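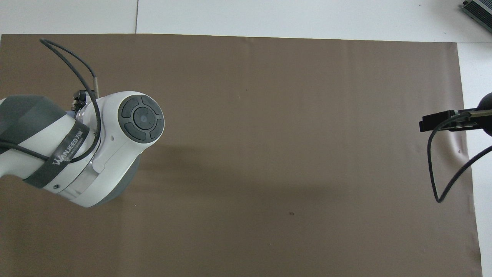

Figure 1. Bench with brown paper cover, head camera view. Left arm with strapped cable; black clamp device at right.

Folell Gripper Comparison Set

Data card, version 3
Last revised May 7, 2026
Maintainer: Damir Papadopoulos, Zaris Manipulation Laboratory

Summary

The Folell set contains 988 recorded episodes of tabletop handling, made to compare two end tools under the same controller and the same operator instructions. It is intended for groups choosing a gripper for light bench work, and for those training policies that must transfer from one tool to another. It is not suited to the study of heavy loads or of mobile bases.

Tools compared

Gonine: a parallel clamp with flat jaws. Closing force is set once per session and written to the session header.
Shao: a narrow two-finger tool with replaceable pads. Pads were changed after every 9 sessions.

Both tools were driven through the same controller build. Force readings from Shao are filtered on the device; those from Gonine are raw. Users who compare force curves directly should apply the filter supplied in tools/filter_force.py to the Gonine files first.

Tasks

There are 6 tasks: pick and place, handover between arms, stacking, insertion, lid removal, and cloth folding. Cloth folding was added in version 2 and is thinner than the rest — see Known issues.

Recording conditions

Sessions were held on a white bench, with matte brown paper laid over the working area to cut glare from the tabletop. The paper was replaced when torn but was not replaced for creases or small marks, and these appear in many episodes. Background subtraction that assumes a clean surface will pick them up.

External cables on the arms are held by straps and can enter the head view. They have not been masked. Cable position changes from session to session, and we advise against using it as a cue for arm pose.

File layout

episodes/ holds one folder per episode, with video, joint states and gripper state.
headers/ holds session settings, including tool, closing force and operator code.
splits/ holds the train, validation and test lists. Splits are made by session, so that no session appears in more than one list.

Known issues

In three sessions from April the gripper state lags the video. The affected sessions are listed in headers/lag.txt and are left out of the test split.
Cloth folding was recorded with Shao only. It must not be used for tool-to-tool claims.
Wrist camera exposure was automatic before version 2 and fixed from then on.

Review and contact

Task definitions were written by Preben Thoroddsen and Todor Mujić. Success labels were assigned by Milovan Yordanov and checked by Fitzgerald Whitfield; where the two disagreed, the episode carries the label "unclear" and both original labels are kept in the header.

Corrections should be sent to the maintainer with the episode number and the version of the set in use.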